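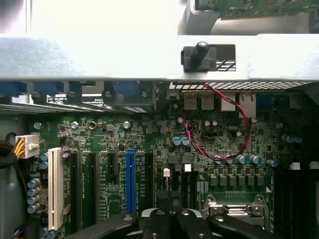

Item 3: inside of the Nikidard desktop case, rear ports and crossbar

Last updated: June

Jencombe Repair Workshop – minutes of the bench meeting

Meeting opened at 14:00. Minutes of the previous meeting agreed with one correction: the stock figure for case screws should read 800.

1. Stock
Screws to be sorted by thread before the next order. Thermal paste is low. Order to go to Warraich, limit £165.

2. Desktop batch
The batch from Mostudetti stands at 27 machines. 14 have been logged and opened. The rest stay on the lower shelf until the log is up to date.

3. Cable routing
A red and black twisted pair lies in a loop over the motherboard, between the USB ports and the capacitors. Agreed that loose pairs of this kind are to be tied back to the case before the lid goes on – adhesive clips, no wire ties on the board itself. The four-pin power plug is to be checked for full seating at the same stage.

4. Crossbar
The black plastic retention clip on the crossbar was discussed. Clips are to stay on the bar during cleaning. Any found cracked go in the parts tray with a label giving the machine number.

5. Vent grilles
Brush from the inside, then low-pressure air. Fans to be held still during this. One member asked for a finer brush; added to the Warraich order.

6. Any other business
Bench lamp two flickers. To be taken out of use until the lead is replaced.

Meeting closed at 15:10.

Recent items
Parts tray labels
Bench rota for June
Warraich order list
Disk wiping log – blank sheet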